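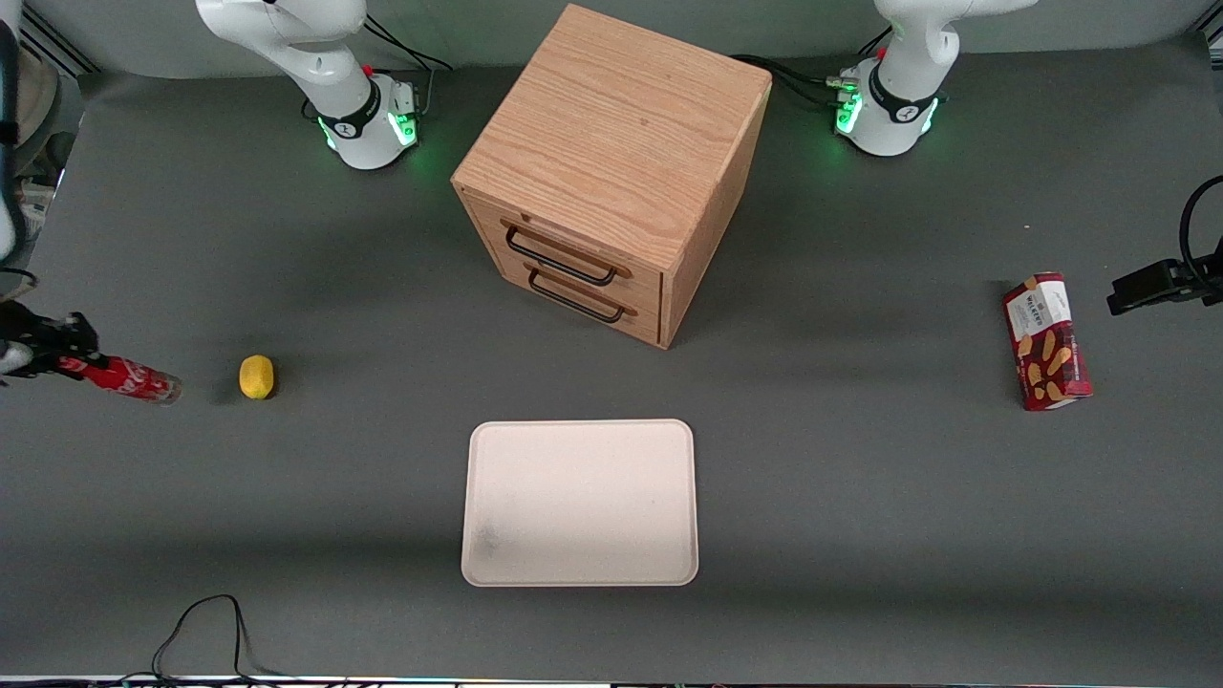
Prostside, November

**Skernari two-arm bench unit: can it tidy up yet?**

The Skernari is sold by Pondura as a general handling unit for small shops and, more hopefully, for kitchens. The price as tested was £2,127, without the table. I ran it on one chore: clearing groceries from a worktop, either into a two-drawer wooden cabinet or on to a white plastic tray. The goods were a Coca-Cola bottle on its side, a lemon and a box of Walkers shortbread.

**Grip.** The bottle is the easiest item. The fingers close across the body and hold it firmly. The lemon rolls if the first approach is off-centre, and the arm then needs a second pass. The shortbread box is light card and dents when grip force is left at the default. Setting 3 cured this.

**Drawers.** Bar handles suit the gripper well. Opening was reliable. Closing was not: the arm pushes at one end of the front and the drawer binds in its runners. A recessed handle defeated it completely.

**Speed.** The full job took 577 seconds. I can do it in under 20.

**Set-up.** Both arms bolt to the far edge of the table. Cable runs are untidy and the supplied clips are too small for the bundle. The green rings at the bases are easy to see from across the room. The manual, translated by Zlata Polishchuk, is clear throughout except for the chapter on calibration, where two of the diagrams are swapped.

**Verdict.** Usable for repetitive shop-floor sorting with fixed positions. Not ready for a kitchen. The older Prokopenko unit is slower still but shuts a drawer properly.

Score: 2 out of 5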